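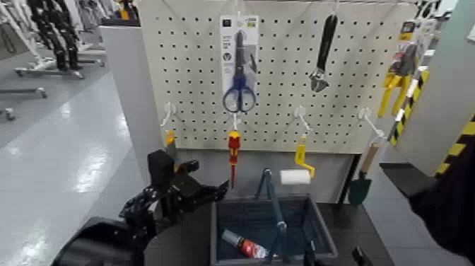
Mounting pegboard on a workshop wall

Pegboard needs an air gap behind it, or the hooks will not seat. Fix horizontal battens to the studs first, one at the top edge, one at the bottom and one at mid-height. Battens 3/4 inch thick leave enough clearance for most hooks.

Drive the batten screws into studs only. Drywall anchors hold a bare board well enough but creep once it is loaded. Check the first batten with a level and measure the others from it.

Match the hooks to the board. Thin-wire hooks fit both common hole sizes but rock in the larger one. A dab of hot glue at the upper hole stops that and peels off later.

Before fixing any hook, lay the tools out on the floor in the space the board will occupy. Heavy items go near a batten. Keep long handles clear of the row underneath, and leave 3 inches above anything that has to be lifted off its hook.

Hardboard swells in a damp garage. Seal both faces and the cut edges before mounting, using a roller with a short nap so that paint does not fill the holes. Clear any blocked ones with a nail while the paint is soft.

Retighten the screws after the first month.

Filed under: Walls and storage
Tip sent in by Lena Stępień, Istthorpe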